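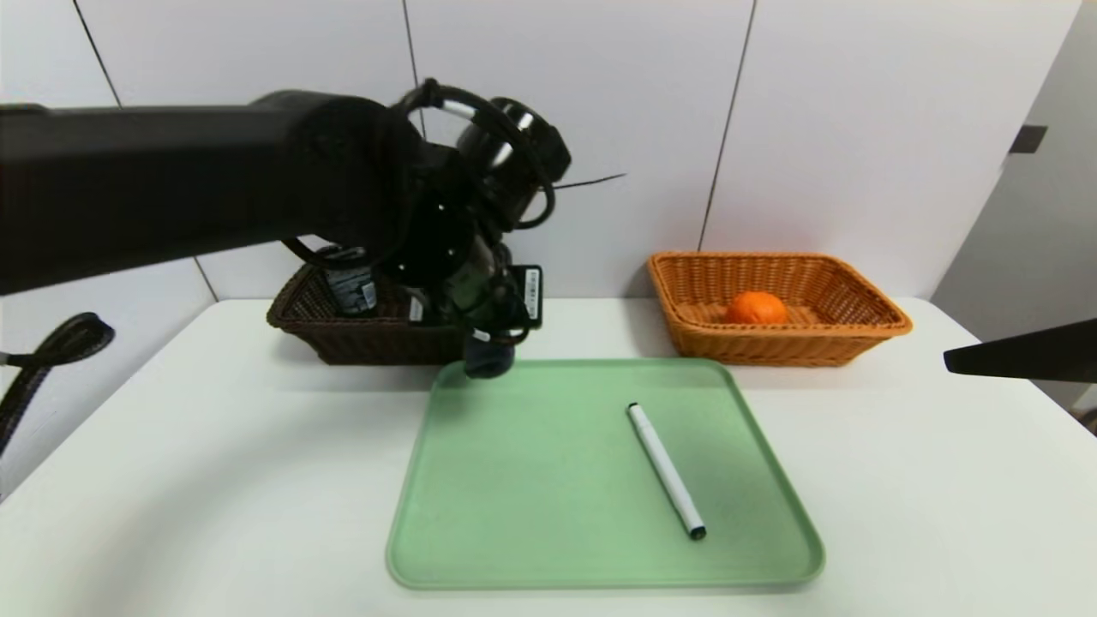 Cell 2, head camera view: gripper over the back edge of the green tray, marker on the tray, two baskets behind.

Tutach Tabletop Cell 2: setup and maintenance notes
Revision: February 2025

Scope

This README covers the physical cell used to record the Tutach tabletop set: mounting, cabling, camera, props, daily checks and the repairs made so far. It does not cover the policy code or the annotation format. Those are in docs/policy and docs/labels.

The cell has two black arms, one on each side of a white table, and a camera at the head position looking down and forward. The arms are driven by one control PC running the Pranby bridge. Cell 1 uses the same PC image but has a different table height, so calibration files must not be copied between the two.

Contents of the release

episodes/ -- 1148 recorded episodes, one folder each
rejected/ -- 111 episodes removed after review, kept for fault analysis
calib/ -- camera and arm calibration, one folder per calibration date
logs/ -- joint temperature, motor current and bridge messages
docs/ -- this file, plus the policy and label notes

Episode numbers are not continuous. A number is used up when the operator arms the recorder, even if the take is dropped before the first motion.

Table and work area

The tabletop is white and should be kept free of tape residue. Residue shows up as gray patches under the ceiling lights and has been picked up as an object by the segmenter more than once. Wipe with a damp cloth and let it dry before placing the tray.

The wall behind the table is part of the camera background. Do not hang anything on the panels. The vertical seams are used as a quick check of camera roll: open the live view, turn on the grid overlay, and confirm that the seam nearest the center runs parallel to the grid line. If it does not, loosen the head bracket, correct, tighten, and run the full camera calibration again. Adjusting the bracket without recalibrating makes every later episode unusable.

Props

The task family is "tray and baskets." A light green tray goes at the front center of the table. A brown basket and an orange basket go at the back. Small items start in a basket or on the tray, depending on the task file. The prop list for each task is in its task.yaml.

Place the tray by hand against the two-sided jig, then remove the jig. The long edge must be parallel to the front edge of the table. Baskets are placed by eye, and their position is varied on purpose between sessions. Do not correct a basket in the middle of an episode. Stop, discard, and start a new one.

Replace a prop when its surface is worn enough to change how it grips. Log the replacement in props.csv with the first episode number recorded after the change.

Arms and cabling

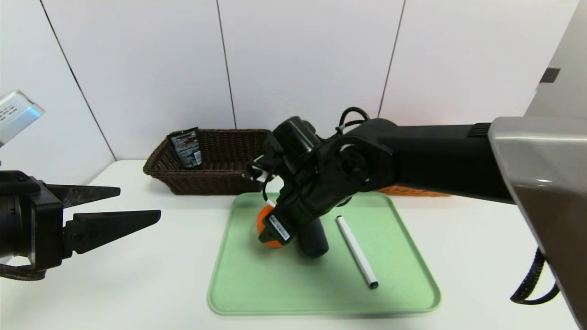 Cable clearance is the most common cause of lost time on this cell. Both arms carry external cables, and a loop that is clear at the home pose can snag once the elbow is raised. On the right arm the cable passes over the top near the elbow, and that loop must stay loose enough for the full range of the joint without reaching the wrist. Check it with the arm extended over the tray, the gripper angled down and the fingers over the items, as in the view above, before any powered test at full speed. On the left side, check that the braided cable below the gripper stays low and does not rise in front of the fingers when they open.

Cable routing procedure:

1. Put both arms in the home pose and press the stop button. Confirm the bridge reports "held."
2. Release the clips from base to wrist. Do not pull on the connector bodies.
3. Lay the new cable along the link with no twist. Fasten at the base first.
4. Leave slack at the elbow as shown in docs/cell/slack.pdf.
5. Release the stop button and run routine 200, which moves each joint to both limits at low speed. Keep one hand on the stop button.
6. Inspect every clip. If one has moved, repeat from step 1.

Grippers

The grippers are Haker two-finger units. Zero them with the fingers closed and nothing between them. A unit zeroed on an object will report a wrong opening for the whole session, and the error is not visible in the live view.

Clean the fingertips with alcohol at the start of each session. Marker ink and label glue both lower friction. If a smooth cylinder slips in three takes in a row, clean again before changing the force limit. The force limit is set in gripper.yaml and is the same for both sides -- do not edit one side alone.

Read the serial label on each gripper body when swapping units and enter it in units.csv. Labels must stay uncovered, so keep cable ties off them.

Daily checks

- Base bolts: check the paint marks. If a mark is broken, torque the bolt and repaint.
- Stop button: press with the arms powered and at rest. Both must hold.
- Camera: lens clean, roll checked against the wall seam.
- Grippers: zeroed, fingertips cleaned.
- Cables: no clip moved, no rubbed jacket.
- Logs: previous session closed and copied to the Farías server.

Known faults and repairs

Fault 1103, left wrist encoder timeout. Appeared in October during long sessions. The connector at the wrist was found partly seated. It was reseated and a retaining clip was added. If 1103 comes back, stop recording and check the connector before restarting the bridge. A restart clears the message and leaves the cause in place.

Right gripper slow to open. Caused by dried cleaner in the finger slide. The slide was taken apart, cleaned and fitted again without grease. Use a cloth dampened with alcohol, never spray.

Camera drift. The head bracket had one screw of the wrong length and settled over several days. The screw was replaced. Affected episodes were moved to rejected/ with the tag cam_drift.

Bridge lag after copy jobs. Copying logs while recording drops frames. The copy script now refuses to start if the recorder is armed.

Open items

- Right elbow clip still moves under routine 200 when the room is warm. A screw-down clip is on order.
- Spare left gripper has not been calibrated.
- units.csv has two rows with no removal date.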